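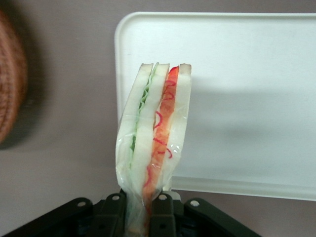

Sandwich on white bread, bagged.

3 min read

Thread on getting from Colgate to Fostia without a car. The printed leaflet still shows the old bus route, so these are my notes from doing it in both directions. 28 July 2020.

Two operators. Huser runs the bus from Colgate to the ferry slip. Ó Briain runs the boat. They sell separate tickets and neither one holds for the other.

The bus is the number 33. It leaves from the north side of Colgate station, from the stop with the bench. The stop with the shelter is for the hospital loop and has the same sign, minus the route number.

Pay the driver. Card readers are fitted on the newer buses only, and you can't tell from the schedule which one you'll get. Carry the exact fare in coins.

Sit on the left going out if you want the reservoir. On the right you get the quarry and then a long retaining wall.

The ride ends at the slip road, not the slip. From there it is 400 yards downhill on a paved path with a handrail on one side. Wheeled luggage is fine. Coming back with the same luggage is slower, so allow for that when you pick a bus.

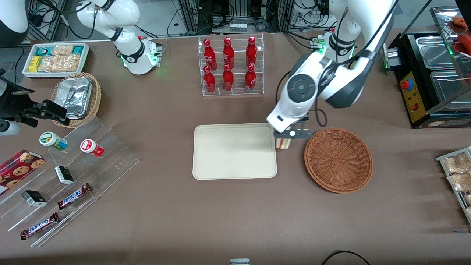
FOOD & DRINK

Sort out lunch before you board. The kiosk at the slip keeps the same hours as the ticket window, and the window shuts between sailings. The boat sells nothing.

On the Fostia side there is one cafe, at the top of the harbor steps. The kitchen closes early in the afternoon. The grocery behind the church stays open later but has no seating.

Drinking water: tap at the harbor wall, marked. The one by the campground is marked as not for drinking.

Now the boat. Capacity is 14 passengers. In summer the mid-morning sailing fills first and the one after it usually has room. Reservations are by phone, and they want a name and a bag count.

Bikes travel on the stern rack if there is space. You can't reserve the rack. Folding bikes count as bags.

The crossing is short, but the last part is open water. If the wind is from the west they land at the east jetty instead. This adds a walk of around 600 yards to the village, unpaved, no lighting. The board at the slip shows which jetty is in use – check it before you pay, as tickets are not refunded for a change of jetty.

Correction from Dušan Perić, who made the trip the week before me: the board is updated in the morning only. For an afternoon sailing, ask the crew.

Fergal Ní Bhriain asked about same-day returns. Possible, if you take the first bus out and the second-to-last boat back. The last boat reaches the slip after the last bus has gone. A taxi from Colgate will come out, but you have to arrange it ahead – phone signal at the slip is poor.

Schedule changes in September. The first bus is dropped then and the same-day return stops working. I'll post the new times under this thread when Huser puts them up.

Contact | © 2020 | Back to top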